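The dish rack, the biscuits and the beige table

Aug 17, 2020

I said in the last post that I would get to the kitchen things next, so this is the kitchen post. We have been in the flat at Grurness since February and I have changed very little in it. Most of what follows is about plates.

The draining board that came with the flat is too small. It takes two mugs and a saucepan and after that you are balancing things. For the first few months I dried everything by hand as I went along, and I got tired of it. We eat at home nearly every night now and there is a lot more washing up than there used to be.

I looked at the big plastic drainers with a tray underneath and a cup for the cutlery. They are fine if you have the space. I measured the bit of worktop between the sink and the cooker three times, hoping for a different answer, and it will not take one. So I bought a plain wire rack, the long narrow kind that only holds plates. It came from Varnham, the hardware shop by the bus station, and cost me 6 pounds.

It spends part of the day beside the sink and the rest of it on the table. The table is an old beige one, rounded at the edges, and it has picked up scuffs and a few small stains that I have stopped trying to get out. I keep the biscuits on it as well, in a clear tub with a frosted rim. They go in on their edges in a row, which fits more in than laying them flat. 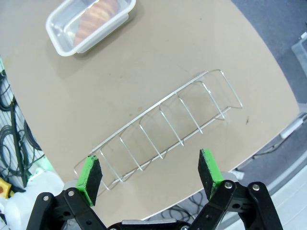 How I use the rack

Dinner plates go in first, starting from the tall end. Side plates go after them. Bowls do not really work — the deep ones lean on each other and hold water at the bottom, so I still put those upside down on a tea towel. Chopping boards stand up in it quite well if they are thin.

There is no tray under it. I fold a towel in half lengthways and stand the rack on that, then hang the towel over the oven door when I am finished. A towel lasts two days before it needs washing.

When the plates are dry they go back in the cupboard. I used to leave them out until the next meal, and the table was never clear. Putting them away takes a minute or so and I do it while the kettle boils.

The biscuits

Two people asked about these after the last post. They are plain ones, with golden syrup and a bit of ground ginger, from a recipe in an old Adjei flour booklet that my aunt gave me. The recipe makes 12 large ones. I use 100 grams of butter where it asks for margarine, and take them out when the edges have coloured. Let them cool right down before they go in the tub or they turn soft by the next morning.

Still to do

The shelf over the cooker needs a new bracket. I ordered one from Tiltar and they sent the wrong length, so it is going back. I also want a hook for the oven gloves, and I have not decided about the curtain.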